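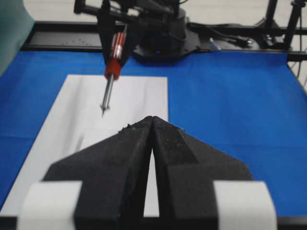

Tip over the paper, pointy fingers a short way off

What a day with the arms! My shoulders are complaining and I have the beginnings of a blister on my thumb from the trigger, but I'm writing this at the kitchen table with a bowl of soup going cold because I want to get it down while it's fresh.

We are on 113 good runs for the touching task. When I went in on the first morning of December I thought we would have that many by lunch on day one, and I had even told Ruben so, which he has been kind enough not to bring up. Each run is short, but each one has to be something you'd be happy for the machine to copy. That is the whole job really. I hold the two small arms on the bench, the big pair does whatever my hands do, and everything gets saved so the model can learn from it later. If I dither, it will learn to dither.

And I do dither. I watched my runs from this morning and there's a little hover I put in before every touch, a sort of polite pause, tip in the air, as if asking permission. I had no idea. Ruben Vanhove drives quite differently – he swoops. He comes in on a curve from the side and lands on the spot first time, and it looks marvellous, and then about one time in so many he knocks the block askew and says something in Flemish. We argued over whether to mix our runs together or keep one driver per task. I said mix them. He said the last Fadoser batch was mixed and the arm came out with a strange half-swoop, half-hover that never settled down. So for now it's my hands only on this one, and his on the next.

The trick I found today (I'm so pleased with this) is to stop looking at the tool. I look at where I want the tip to be and let my wrist sort it out, the way you do with a pencil. As soon as I look at the grip I start correcting, and the correction goes through to the arm a touch late, and then I correct the correction. Eyes on the dot, breathe out, down. I did a long string of runs like that before tea and they felt lovely. I'd forgotten the arms were there at all.

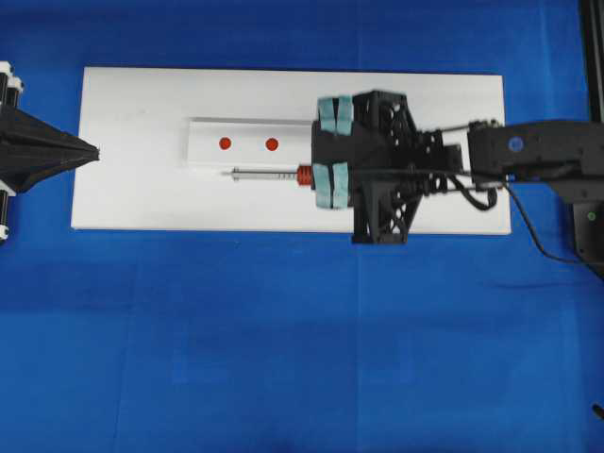 The other thing that has helped is giving the spare arm less to do. At first I tried to have both of them busy, because it seemed a waste otherwise, and my left hand would drift off on its own whenever the right was doing something fiddly. Now the left comes in only when it's needed and otherwise I park my elbow on the bench and leave it be. I put a folded jumper under the elbow after lunch. Huge improvement! I am going to bring a proper cushion tomorrow.

We did have some bother with the grip. The soft pads are great for not marking things, but if I close on the tool even slightly crooked it can creep round as I turn my wrist, and then the tip isn't where my hand believes it is. I threw away four runs in a row for that. It's a horrible feeling pressing the delete pedal when the rest of the run was good. Ruben thinks we should keep a few of them in, with me noticing and putting it right, so that the model has seen what a recovery looks like. I've come round to this. There's no use in it only ever seeing good days. I've marked them with an R in the notebook and we'll ask Hashmi when she's back, as she'll be the one training on them and she has strong views about what goes in.

Florkia (the recording program) behaved itself apart from one sulk mid-morning when it filled up its disk and simply stopped, very quietly, while I carried on happily for two more runs that went nowhere. Must remember to check the little bar at the top. I've written CHECK THE BAR on the back of my hand and it hasn't washed off.

The cloth is a nuisance, mind you. It rucks up a bit each time an arm comes across low, so I've got into the habit of smoothing it between runs, and then I worry I'm smoothing it too neatly. Does it matter if the creases are always the same? I asked and got a shrug. I've decided to smooth it every third run and otherwise let it do what it likes. Same with the paper, which I shift a finger's width or so each time and turn slightly.

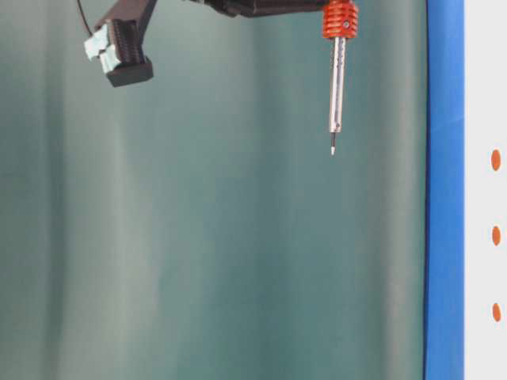 Late in the afternoon I had a go at lifting high and coming back, which is a part I'd been skimping on. I always rushed the lift because the interesting bit was over. But if the arm never learns to get properly clear, it will drag the tip along on its way to the next dot, so up it goes, well up, stop, then across. It's slower and I found it oddly soothing. I had the radio on low by then, and the light was going outside, and I got into that state where you could carry on until midnight.

Lukska want 1,000 runs for the full set, across all the tasks. At today's pace that's a good few weeks of thumb. I did the sum on the bus and it didn't put me off in the least, I was looking out of the window moving my wrist about like someone conducting. A small boy across the aisle started doing it back.

Oh, and we let the old model have a try right at the end, the one trained on the first handful. It went down towards the dot and did my hover! My exact hover, tiny wobble included, and then it missed to the left by around a thumbnail. Ruben laughed so much he had to sit down. I was thrilled, I don't mind saying. It was like hearing your own voice on an answerphone.

Tomorrow: cushion, plasters, spare pen. Swap the notebook over to the new columns before starting. Ask about the R runs. Start with high lifts while my arms are still fresh, then let Ruben in for his swooping after lunch. Soup is stone cold, I'm having toast.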